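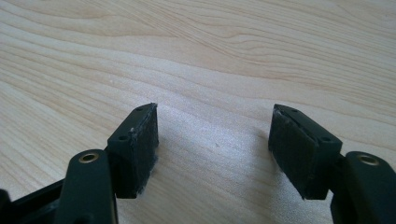
Notebook, bench room 2
April 28, 2024
Entry by Na-rae Pyo

Top surface check and bathroom set, first pass.

Started with the table since I had been putting it off. The top is the pale one with the wavy grain, bought through Jorkstead when we moved rooms. Wiped it down with plain water and a cotton cloth, then a second cloth, no cleaner. The spray we used in August left a film that took days to get rid of, so the bottle stays in the cupboard until somebody finds out what is in it.

There is one tiny dark speck on the wood, out in the open part of the top. I don't know if it is in the finish or on it. Left it alone. If it is still in the same spot after a few more wipes I will call it part of the table and stop writing it down. Please don't go at it with a blade.

The shine is the bigger nuisance. The light lands on the top and the grain gets very faint in that patch. A clear object put down in the bright part is hard to read against the wood, and a dark one is fine. Things to try, cheapest first: move the table a little, turn it the other way, hang something thin under the light. Donati has a matte sheet meant for desks, but I would like to keep the bare wood if we can. The grain is useful for telling whether an item has been turned.

Table height is as it was. The top measures 798 deep on my tape, in mm. The sheet on the wall says 100 more than that, which must be from the old table. I crossed it out and wrote the new number next to it in pencil. Will ink it when a second person has measured.

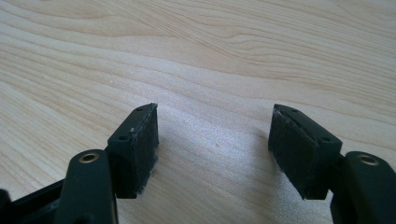

Rest of the surface notes, so they are in one place. No sticky spots when I ran my palm across. The corners are rounded, so don't use them to line anything up. Take positions from the straight part of the side edges, where the gray tape is. The tape stays. If a strip lifts, press it back down or replace it at the same spot and write that here.

The pads on the fingers are getting fuzzy along the edges, with gray fibers coming loose. They still cover the faces, so I am leaving them for now. Fibers could end up on the table, and we should remember that before blaming the cloth. I have asked Bremmont what they want for a sheet of the pad material, order reference 1659. No answer yet. Trimming the loose bits with nail scissors is fine. Pulling them is a bad idea, it takes more with it.

Now the bathroom set. Plan is toothbrush and mug, with the brush going into the mug bristles up, the way it would stand by a sink. Later a tube of toothpaste, maybe a comb. I want to get the two basic items settled before adding more.

Notes on the items:

Toothbrush, blue, slim handle. Hold it upright before you bring it over the mug. Tipping it at the last moment makes the handle knock the rim.

Mug, clear glass, ribbed sides, handle. Goes down empty. Handle to the left. I tried it with the handle to the right as well and liked it less, since my other hand was then always in the way of it. The glass is the item I worry about. Keep it well in from the edges and clear of the grommet hole at the back, where the base could sit crooked. 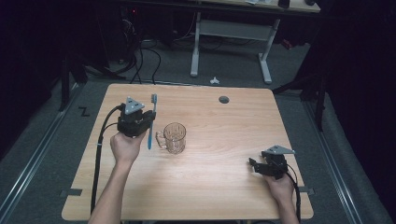
Where the mug goes matters more than I thought. Too close to the front and I end up with my elbows pulled back behind me, too far and I lean. Left of the middle of the table feels right when the brush is in the left hand. The right hand can wait out over its own side until it is needed. Keep the cables running down the outside of each arm, and look at them before every start, because a cable sliding over the top could take the mug with it.

I did 6 tries and then quit for lunch. Didn't score them. My impression is that the upright part is easy and the lowering part is slow, mostly from me watching the glass.

The mug needs a spare. Gestdale sells a heavier one in clear plastic, and I would rather practice with that and bring the glass back afterward. Question for whoever reads this: do we care that plastic scratches? My feeling is no for practice.

To do:
Second measurement of the table depth
Try the table turned around, check the bright patch again
Chase Bremmont on the pad sheet
Find a box with dividers for the bathroom items, the mug should not travel with the brush
Speck, look again next time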